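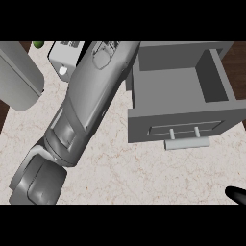

Skasov Collect is a software package for recording examples of manipulation tasks in simulation. An operator drives a virtual arm through a task, the package stores every step of the run, and the stored runs go into training a policy. It comes with 17 kitchen tasks ready to load. In the drawer task, the gray arm works over a pale marble-look countertop next to an open drawer unit with a bar handle on its front, and a small white appliance and other objects share the counter. The operator steers the gripper from a desk, and the same task can be reset and started again with a key press.

What you get

The base license covers one workstation and includes the recorder, the task editor, the playback viewer and the 17 kitchen tasks. Each task has its own start file, which sets the arm's first pose, the position of every object and the rule that decides when the task is done. You can copy a start file and edit it in any text editor. The changes show up the next time the task is loaded.

Recording

Runs are saved one file per run. A file holds joint positions, gripper opening, object poses, camera views and the operator's commands, all on one clock. Camera views can be turned off while recording and rendered later from the stored poses, and most groups with slower machines work this way. Views are padded with black bands at the top and bottom when the camera shape does not match the output size. If your training code expects cropped views, change the fit setting before you export.

The recorder takes input from a keyboard, a 3D mouse or a leader arm. Keyboard input is fine for checking a new task but slow for real collection. For drawers and doors we suggest the leader arm - pulling along a straight line is hard to do with separate keys.

Pausing is allowed at any point in a run. Paused time is dropped from the file by default, and the pause is noted in the log. Runs that the operator gives up on are kept in a separate folder and can be exported with a failure label.

Varying the start

Repeated runs from one fixed start produce a policy that only works from that start. Skasov Collect can shift objects, turn them, swap surface materials and move the camera within limits you set in the start file. The default limits are small. Widen them in steps and check the viewer for objects that overlap or sit outside the arm's reach. The reach check is automatic for the main object only.

The sample set

Every license includes a sample set of 534 runs, recorded by three operators at our Kendport office. Apostolos Economou planned the set and reviewed the runs by hand. Some tasks have many more runs than others, and the index file lists the split. Operator numbers are kept in the files, so you can hold out one person's runs for testing.

Export and conversion

Export writes either our own format or plain arrays with a text index. The converter for Navbridge projects is a separate download at no charge. It was written by Katsuhiko Kawaguchi and handles joint and gripper data in full. Material swaps are not carried over, so views rendered before conversion should be exported along with the runs. The Warraich arm model is supported from the October release on. Older recordings made with the previous arm model still play back but can't be retargeted to it.

System needs

A workstation with a dedicated graphics card and 10 GB of free disk space for the install. Recorded runs need more, depending on the number of cameras and the view size. The recorder does not need a network connection after the license has been activated.

Support

Base licenses include email support and updates for a year. Please attach the start file and the log when you report a problem with a task. For problems with input devices, send the device model and the output of the input test, found under Tools. Site licenses and extra leader arm drivers are quoted on request.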